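发件人：Siiri Adomaitis
收件人：Trastemside 院子与手账小组 邮件列表
主题：Re: 户外桌子到底怎么摆才顺手？（顺便说说玻璃桌面）

各位好：

这封信拖了好久才写，先跟 Varine 说声对不起，你问得那么认真，我却一直想着“等哪天坐下来慢慢回”，结果十月都快过完了。今天下午泡了壶茶，终于能好好说几句。我先把她的原信引在下面，免得新来的朋友要往回翻。

> 大家好，我是 Varine，夏天刚加入的，之前一直潜水。
> 我家后面有个小院子，四面是墙，风不大，我很想把做手账、写信、剪贴这些事搬到外面去做。可是每次搬出去都手忙脚乱：纸一多就没地方放，喝的东西又怕打翻，包放地上怕潮，放桌上又占地方。
> 我手上是一张旧的方木桌，板条之间有缝，小东西老往下掉。正在考虑换一张玻璃面的圆桌，可又听人说玻璃反光，看久了眼睛累。
> 想请教各位三件事：
> 一、圆桌会不会比方桌难摆？
> 二、玻璃面适不适合写字、剪纸？
> 三、你们在外面的时候，东西都怎么放？
> 先谢谢大家，回得多啰嗦我都爱看。
> Varine

Varine，你既然说了爱看啰嗦的，那我可就不客气了！

先说圆桌。我用方桌用了很多年，前年才换成圆的，刚开始确实别扭，总觉得缺了四个角，纸没处靠。方桌嘛，纸边对着桌边一放，整整齐齐，心里就踏实；圆桌不行，你放得再正，看上去也像歪的。后来我索性不去管它正不正了，把所有暂时不用的东西都推到对面那一侧，沿着桌边排成一道弧，自己面前只留手头正在弄的那一张纸。这样一来，伸手往前一够，什么都够得着，不用起身，也不用在一堆东西里翻。我后来才发现，方桌最远的那两个角其实一直是我的“死角”，堆在那里的东西常常一放就是一个月。

再说院子。我家也是有围墙的，地上铺的木板，颜色早就晒得灰灰棕棕的了，我倒觉得比新的时候好看。有墙的好处是风小，可风小不等于没风。薄的纸我一定找个有分量的东西挨着放，书也行，盒子也行。去年我有一张裁了一半的信纸飞到墙根底下，等我捡回来，上面已经印了半个鞋印（我自己的），只好改成贴树叶的底纸用了。
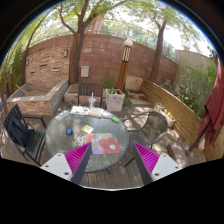
院子里的圆桌，面前放一张彩色的，其余靠着远处的桌沿。

你看，纸和那本厚厚的东西都在对面，带吸管的杯子也跟它们在一块儿。杯子我要多说两句。我以前喜欢把饮料放在右手边，顺手嘛，结果有一回写到兴头上，胳膊肘一扫，一整杯柠檬水全浇在 Lazarević 寄给我的拼贴上（他后来又给我补寄了一份，真是好脾气）。从那以后我就两条规矩：杯子要有盖，位置要在对面。想喝的时候得伸一下手，可也就是这一伸手，你会记得那里有个杯子。当然，有盖的杯子倒了照样会漏，只是给你留出了抢救的工夫。

包呢，我主张放椅子上。椅子若是有多的，就专门让一把给包坐，让它靠着椅背，要什么转身就能拿。我有几位朋友喜欢把包挂在椅背上，我试过，包一重，椅子轻的话人一站起来它就往后仰，吓过我两次。放在椅面上最稳。地板上我是不放的，早上露水还没干透的时候，木板看着是干的，包底一摸是凉的、潮的，里面的纸过一阵子就起皱。

好，现在说你最关心的玻璃面。

写字：光板玻璃直接垫着写，确实硬，圆珠笔会打滑，钢笔反倒还好。我的办法是垫一层东西，旧杂志、硬一点的纸板都可以，我自己用的是 Zotstead 的一块软垫，是当年换购来的，边上都磨毛了，舍不得扔。如果玻璃是带纹理的那种，薄纸铺上去用铅笔涂，会把下面的纹路拓出来，我有时候故意这么玩，当底纹挺好看，可要是你正经想写封信，那就一定得垫。

剪纸：剪刀没有问题。裁纸刀的话，请务必用切割垫，别直接在玻璃上划，刀尖很快就钝，手也容易滑。这一条我说得重一点，别嫌我烦。

反光：说实话，有纹理的玻璃比光滑的好得多，光落上去是散开的。树影底下会一块亮一块暗，做细活的时候有点花眼，我就把纸挪到暗一些的地方，过一会儿太阳走了再挪回来。一个下午大概要挪好几回，我倒不讨厌，正好提醒我抬抬头。要是真觉得刺眼，铺一块浅色的布也行，可布一铺，玻璃那点透亮的绿意就没有了，我总觉得可惜。

小东西：你说板条缝里老掉东西，玻璃面在这一点上真是省心。不过小东西在圆桌上会滚，铅笔、胶棒都会，滚到边上就下去了。所以我凡是圆的、会滚的，都给它找个座儿，小盒小碟都成，方的扁的就随它去。便签这类常用的，我喜欢搁在正在做的那张纸旁边，眼睛一瞥就看见。

还有收拾的事，你没问，可我觉得它跟摆一样要紧。我在屋里备了一个浅托盘，收的时候从最轻的开始：先是纸片和信纸，再是印刷品，然后书和盒子压在上面，最后才拿杯子。我见过有人先把书搬走的，书一走，纸就满院子跑了。顺手一趟也就六分钟，碰上要下雨的时候还能再快点。玻璃面用湿布抹一遍再用干布抹一遍，带纹理的要顺着一个方向擦，不然缝里会留白印子。胶水印子别用指甲抠，热水敷一会儿自己就软了。

至于要不要换桌子，我的意见是先别急着买。你可以把方桌照着“面前一张，其余靠对面”的法子用上两三个下午，看看是桌子的问题还是摆法的问题。要是还是觉得缝里掉东西烦，再去看圆的。尺寸上，一个人用不必太大，坐着伸直胳膊能摸到对面的边就够了。太大的圆桌中间那一块是够不着的，白白占着。椅子也最好量一量，带扶手的椅子坐着舒服，可扶手要是跟桌面一样高，就推不进去，院子小的话走路会绊。

顺便问一句列表里的老朋友们：冬天你们还在外面做吗？我去年撑到十度左右就投降了，手指头僵得贴不准胶带。有人说可以腿上盖毯子、怀里抱热水袋，我试过，热水袋确实暖和，可我光顾着抱它了，一个字也没写。有好办法的请一定写信来，哪怕只有一句。

还有，十月的交换信我已经收到了一部分，还没寄的不用着急，慢慢来，贴得满满的固然高兴，只写三行字我也一样高兴。地址没有变，还是老地方。

Varine，等你院子弄好了，记得来信讲讲，哪怕弄得乱七八糟也讲讲。

祝大家下午都有太阳。

Siiri

--
Siiri Adomaitis
Trastemside 院子与手账小组
退订或修改收信方式，请直接回信告诉我，我手动改，可能会慢一两天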